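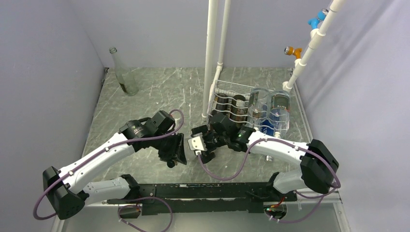

Two arms, one rail, and a small white bracket piece at the tip of the right gripper.

Gallery: What the Second Arm Is For

Posted 2018-09-28 by Hanne Bisgaard

People keep asking for pictures of the project, and we keep sending them plots. The one at the top of this page should make up for it. The rest of the page is what I would tell you if you stood next to the enclosure with a coffee, which you may not, after what happened in March.

The question we set out to answer is a modest one. When two arms work on the same small object, how much does each need to know about what the other is about to do? The literature has firm opinions at both ends. One camp gives both arms a single planner and lets it think very hard. The other lets each arm mind its own business and hopes for good manners. Our method sits between them, and we call it Plomton, for reasons that made sense to Trygve Engebretsen late one evening and have not been recovered.

In Plomton each arm keeps its own controller, and the two exchange one short message per planning step: where I expect to be, and how much I would mind being moved. The second half is the part we are proud of. An arm in the middle of a delicate approach minds a great deal. An arm on its way back to its rest position doesn't mind at all, and will cheerfully go the long way round.

On the rail

Both arms are mounted on the same long black rail, one toward each end. This looks tidy and is a nuisance. Anything one arm does with enthusiasm is felt by the other through the mounting, and in the first weeks we had a lovely result showing that the arms coordinated without exchanging any messages whatsoever. They were coordinating through the furniture. Arvid Eklund stiffened the mounts and the lovely result went away.

We now run every condition twice, once with the messages on and once with them replaced by stale ones from an earlier trial. If the stale messages help just as much, something else is carrying the information and we go looking for it with a wrench.

On the middle

Near the center of the workspace the two black grippers come close together, and that patch of air is where the whole paper lives. Everything outside it is commuting. We define the shared zone as the volume both arms can reach with a usable wrist angle, and it is smaller than you would guess from looking at the arms. Elbows take up a surprising amount of room in any argument about reach.

The flat angled fingers on the left gripper are good at pinching thin things and poor at nearly everything else. Leonilde Fonseca has a list of shapes they dislike, and it has become the most frequently consulted document in the group.

On the purple cables

They loop over both arms and hang below the rail, and every visitor asks about them before asking about the method. Length is a compromise. Too short and the arm stops with a jerk at the far end of its reach, too long and you have built a snare for your own elbow. The planner knows nothing about cables. We tried a version that did, with each loop modeled as a chain of little segments, and it planned beautifully and took so long that Roald Hellström went to lunch during a single reach. The present version keeps a margin around each elbow and calls it a cable model, and reviewer two has already let us know how they feel about that.

On the things in the background

A glass bottle stands against the back wall, and a white wire rack sits just behind the right gripper with two dark cans and two clear plastic bottles in it. To Plomton they are obstacles, and an obstacle is a box with rounded corners and no feelings. Clear plastic remains the great enemy of depth sensing. Our estimate of where a transparent bottle ends is best treated as a rumor, so the boxes around such things are drawn generously and the arms give them the kind of room one gives a stranger with a full tray.

On the floor

The marbled floor panel has white scratch-like marks all over it. I mention this for the benefit of anyone planning a vision pipeline that relies on a nice clean background. Ours did, briefly. It found edges everywhere and was very pleased with itself. Trygve's fix was to ignore any edge that stays put when the gripper moves past it, and that one rule did more for us than two months of tuning.

On the numbers

I promised fewer plots, so you get sentences. The comparison used 241 trials per condition. With stale messages, the arms finished 145 of them without a stop. With live messages they finished 235. We looked at the six remaining failures one by one, hoping for a pattern we could publish. Four were bad grasps that had no connection with coordination. In the other two, each arm reported that it did not mind being moved, each politely moved, and each moved the same way. Anyone who has met a colleague in a narrow corridor will know the maneuver. The paper calls it symmetric yielding, at Leonilde's insistence.

The cure is a tiny fixed bias, so that the left arm always minds a hair more than the right. We haven't rerun the full set with the bias in, and until we do I would ask you not to quote the cure as a result.

What comes next

The comparison planner, Vasylenko, is the all-knowing single-brain kind, and we owe it a fair fight on the same tasks. At present it has only been run on the easy half, where it does about as well as ours and takes considerably longer to make up its mind. Arvid is moving it to the new machine, Urano, which should remove its best excuse.

After that we want objects that bend. A stiff part gives both arms the same facts to disagree over, and a floppy one gives each arm its own version of events. Roald thinks the message will need a third field. I think it will need a fourth, for regret.

Logs and configuration files are available to anyone who writes to the group. The folder is called Stendov, and the readme in it is out of date from the second paragraph onward.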